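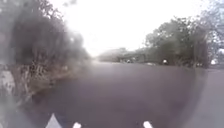 Uddin puts the objection this way: a machine that can follow a road for an hour still can't clear a breakfast table, so why should anyone be impressed by the road? The complaint is common among people who come to this subject from housework or shop work, and this chapter takes it seriously.

Chapter 11
Can Machines Do the Chores Yet?

The short answer is that they can do some parts of some chores, in places that have been made ready for them. The long answer takes up the rest of the chapter.

A chore is usually several jobs joined together. Doing the laundry means collecting, sorting, loading, unloading, folding and putting away. The washing machine took over one of these jobs long ago, and the others stayed with the household. Shop-floor work divides in the same way. At the Clolier packing plant, which we will follow through this chapter, a conveyor moves cartons the length of the building, and people still fill the shelves at the end of it.

Getting from one place to another is the part of the work that machines have learned best. A road offers a good deal of help. It is wide, its surface changes slowly, and most of what matters on it can be avoided by slowing down or steering away.
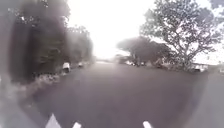

Handling things is harder for the opposite reason. A machine that folds towels has to touch what it works on, and the towel changes shape as soon as it is touched. Slowing down helps only a little. In the Musden trial, a two-armed machine was given 900 towels from a hotel laundry. It folded most of them well enough to stack, but a corner tucked under the pile could hold it up for several minutes. A worker at the next table did not notice such corners at all.

Cost also has to be counted. The Istwood store ran a shelf-filling machine for 32 nights and logged 3,788 items placed. The manager's report listed the items that staff had to straighten the next morning, and the time this took was charged against the machine. Many published results leave that step out. When you read that a machine "can" do a task, ask who set the task up, who stood by, and who finished it.

Section 11.1 separates moving from handling and gives the terms used for each. Section 11.2 returns to the towels. Before reading on, write down one chore you did this week and break it into its separate jobs. You will need the list for the first exercise.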